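Clatance manipulation study: progress report to the Brorkevlow Fund
November 2018

Dear friends at the fund,

First of all, thank you for your patience with the October figures, which reached you later than we promised and in a spreadsheet that I gather was hard to open. I hope this letter makes up for it. It covers the second stretch of the grant, and there is a good deal I am happy to tell you, along with one result that has made us change our plans for the spring.

You will remember that the question we set out with was a fairly plain one. When a robot arm learns a tabletop task by copying a person, does it matter more how many times it has been shown the task, or how much the table changed from one showing to the next? Most groups, ours included, had been collecting as many demonstrations as they could manage on one tidy layout and hoping for the best. The proposal you funded said we would compare the two approaches side by side, with the same people doing the teaching and the same training code, which we call Hutapea.

The first half of that comparison is finished. We trained one model on 2,000 demonstrations recorded with everyday objects in fixed starting places, and another on 1,000 demonstrations in which the objects were moved before every single attempt. On the layouts it had seen, the larger set came out a little ahead, as we all expected. On layouts that neither model had met before, the smaller and messier set did clearly better, and it kept doing better when we repeated the trials on a second arm. I was cautious about this at first (I have been fooled by a lucky week before), so we held the result back until the repeat was done and the scoring had been checked by someone who didn't know which model was which.

We also learned something about height. Our early layouts were all flat, with everything standing directly on the tabletop, and both models got into trouble as soon as anything hung over the space where the gripper had to work. The arm would plan a perfectly sensible reach for a mug and take no account of what was above it. So the present round of work puts a raised wooden board on a thin black metal support into the layouts, with ordinary things like a mug and a folded cloth on the table as well, and the slope of the board is one of the things we vary. 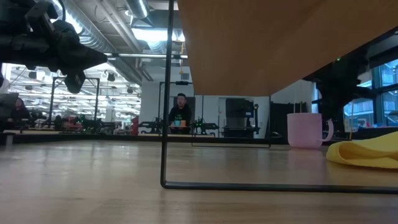

Trosto, our partner on the evaluation side, asked whether the overhang was making the task harder in a way that had nothing to do with learning, and suggested that we should run the old flat layouts again in the same sessions so that the two could be compared fairly. We think this is right, and we have added it. It does mean longer sessions, and it uses up arm time we had set aside for the drawer task, so the drawer task now moves to the next period. I'd like your agreement to that change, and I am glad to talk it through by phone if that is easier.

So far we have 26 layouts with the overhang written up and ready to share, each with its starting positions and the scoring sheet that goes with it. Early scores are mixed. Reaching in from the open side is going nicely, while reaching in from the back is still poor — the model tends to hesitate and then give up — and we don't yet know if more demonstrations will fix that or if the wrist camera simply can't see enough from there. We plan to move the camera first, because that is the cheaper thing to try.

On the money side, we are within budget on staff and a little over on parts, mostly replacement fingertips, which wear out faster than we had allowed for. We can cover the difference from the travel line and are not asking for anything more.

For the next period we intend to finish the overhang comparison and release the layouts together with the Hutapea code. We have also started a short paper on the first result, and a draft will come to you before it goes anywhere else.

With warm thanks from all of us,
The Clatance team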